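Call for Participants: Senthorpe Student Manipulation Project, Spring Intake

The Maglaya Teaching Laboratory at Senthorpe College invites applications from students who wish to join its two-arm robotics project. The group prepares an entry for the Verkdale Challenge, in which teams handle groceries and household items on a table. Places are open to students of any department. Applicants need not have programmed before, but must be willing to keep careful written notes. 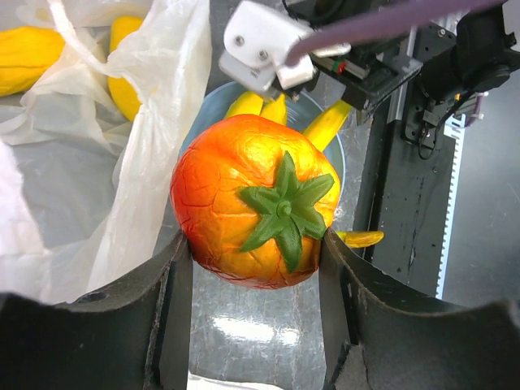 Drerley, writing in the project newsletter, remarked that the hardest part of the first term was learning to change one setting at a time and to write it down before running the arm again.

Participants will work in pairs. Duties include operating the arms, setting out items such as artificial fruit, cloths, a plate and a plastic bag, and reviewing recorded trials. Each participant is expected to complete 30 hours of supervised practice before the competition in April. 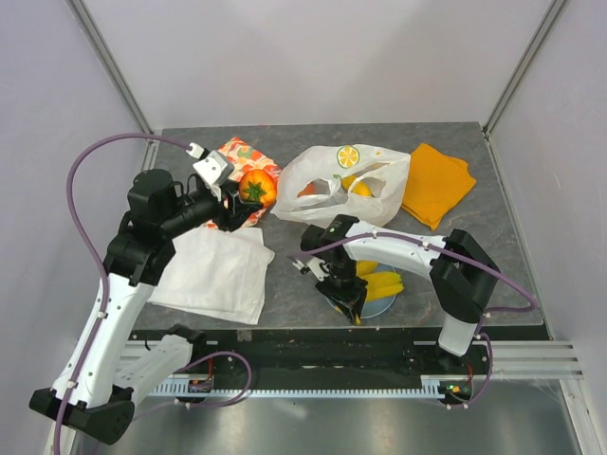 Do participants receive course credit?
Credit is awarded to second-year students only; all others receive a signed record of hours.

Applications should consist of a letter of one page and the name of a tutor willing to support the applicant. Safety training is given at the first meeting and must be completed before any use of the equipment.

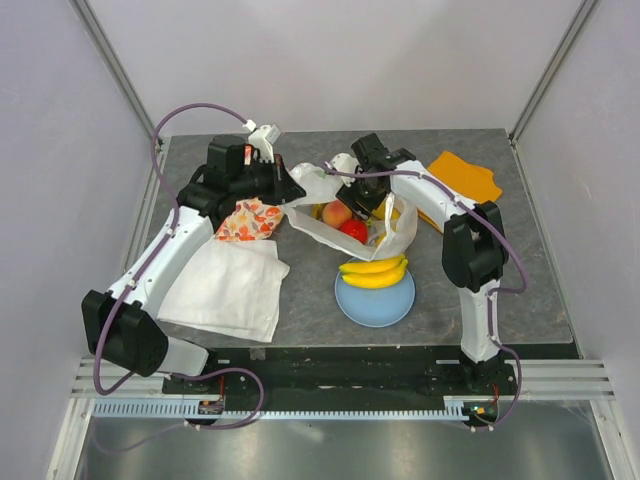

Two-arm workspace with bag, plate and cloths.

Letters should be handed in at Room 154 by 12 December 2019. Late applications will be held for the next intake.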